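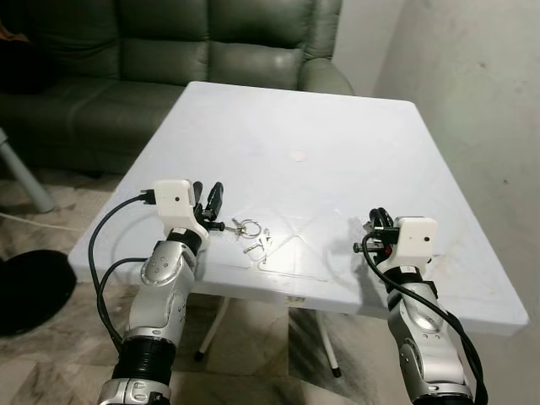

Why I stopped signing petitions

Ollgate has had two petitions going since March, one against the new parking rules downtown and one to put the library levy back on the ballot. I signed neither. I agree with the first and I'm mostly on board with the second, so a couple of people have asked me what my problem is.

My problem is that a petition in this town has turned into the whole job. You write your name, you feel like you took part, and you go home. The council gets a stack of paper and a clerk reads the total into the minutes. Last year's petition about the Plarnodcombe road closure had nearly 3000 names on it. The night the council voted, I counted 55 people in the room, and a good share of them were there for the zoning item and left after it. The closure passed and took effect in the fall. I still have to drive the long way to the hardware store.

I don't think the council members are crooks. They respond to what is in front of them, like anyone would. Somebody who comes to the microphone and says the bus doesn't reach her street anymore is hard to ignore. A signature is easy to ignore, especially when half the addresses are from outside town limits. Anyone who has collected signatures outside the grocery store knows how many people sign without reading the top of the page. I collected for a school bond once and had a man sign and then ask me if it was the one about fireworks.

The usual answer is that working people can't sit through a meeting that starts at 4:30 in the afternoon. I agree, and that is a complaint I would like to see made at full volume. Move the meeting to 7. Put public comment first and stop making parents wait through the consent agenda. Both could be done with a change to the council rules and would cost very little.

Written comments count too, if they come in before noon on the day of the meeting. They go in the packet, under your name, in your own words. I sent one on the parking rules. It took me less than a page. The library one I'm still working on.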